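4.2 Working inside the case

I want to spend a bit of time on the computer itself, since most of what we learned about reseating parts came from the tower and very little of it from the instructions we had written down beforehand. When we planned the study I had a tidy idea of what "open the case and put the parts back" meant. I'd built a couple of machines in college, I figured I knew my way around one, and I wrote the first version of the task sheet in an afternoon. It had 17 steps. By April we had thrown most of them out.

The trouble starts with how crowded the inside of an ordinary desktop is. People think of the motherboard as a flat thing with sockets on it (I certainly did!), but once the tower is lying on its side you are looking down into a box with steel walls, and everything you want to reach sits at the bottom of it. The slots run in one direction, the cables run in whatever direction they like, and the power supply takes up a corner you would love to have for your wrist. Two of our participants, Hermine Berchtold and Sơn Diệp, told me separately that the hardest part of the session was finding an angle where they could see the socket and reach it at the same time. We hadn't scored that at all. We were timing the insertion and ignoring all the peering that came before it.

So we changed what we measured. In the Rinden sessions we logged 144 attempts across three kinds of part - processor, memory and hard drive - and split each one into approach, alignment and seating. Approach ate up far more of the clock than I expected, and it got worse toward the walls of the case. Alignment was mostly a question of whether a person could tell which way round the part went. Seating, which I had assumed would be the whole story, was quick once the first two were right.

Color turned out to matter a lot more than we gave it credit for. A board with a blue slot next to black ones and a white one gives you landmarks, and people used them constantly when they talked to each other. "The blue one, next to the short one" was how nearly everybody described a location, even the people who knew perfectly well what PCI Express was. Our task sheet used the proper slot names and, frankly, it slowed everybody down. Houshang Ghaffari rewrote it over one Tuesday lunch using colors and lengths, and the version he came up with is the one in Appendix B.

The other change was the tray. At first we just laid the loose parts on the table, and that made for a surprising amount of fumbling, especially with the processor, which is small and flat and no fun at all to pick up off slats. Giving each part its own recess fixed most of that. The drive stands up, the processor lies in a square pocket and the memory has a long slot, so the shape of the hole tells you what belongs in it and you can see at a glance what is still waiting to go in.
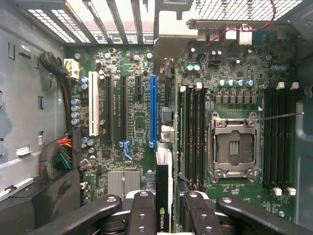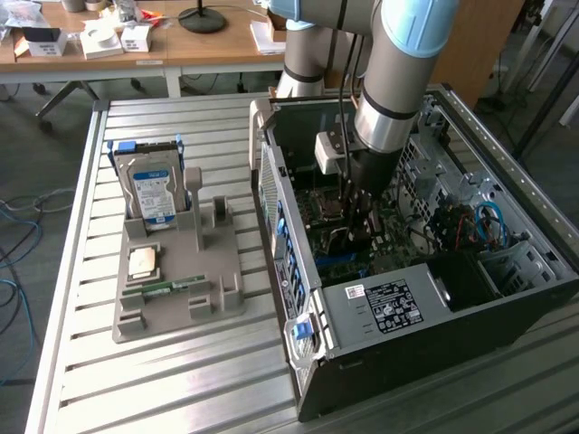 Figure 4. The open tower used in the reseating task. The second view includes the gray parts tray, with the hard drive, processor and memory module in their places.

Not everybody on the project was convinced that one tower could carry this much weight. Rohani Pasaribu wrote back on the first draft of this section: I like the split into three phases, but I think you're measuring this case as much as you're measuring the task. Put the same board in a roomier box and I bet your approach times fall through the floor. Have you tried it with the side cables tied back? And please don't call the colors a finding until you've run it on a board where everything is black.

Fair points, all of them, and I'll take them in order. We did repeat the memory part of the task with the loose wiring tied back, 4 times per person, and approach got shorter while alignment stayed where it was. That fits with the idea that the two really are separate. The roomier case we haven't done. Houshang Ansari has an old Hadberg chassis he's willing to lend us, but the standoffs don't match and I don't want to drill new holes in it until we've agreed on a protocol. As for an all-black board, yes, we need one, and until then please read the bit about color as something we noticed along the way.

The full set of times, all 751 rows of it counting the practice runs, is in the supplementary table. Practice runs have a P in the second column and are left out of every average in Section 5.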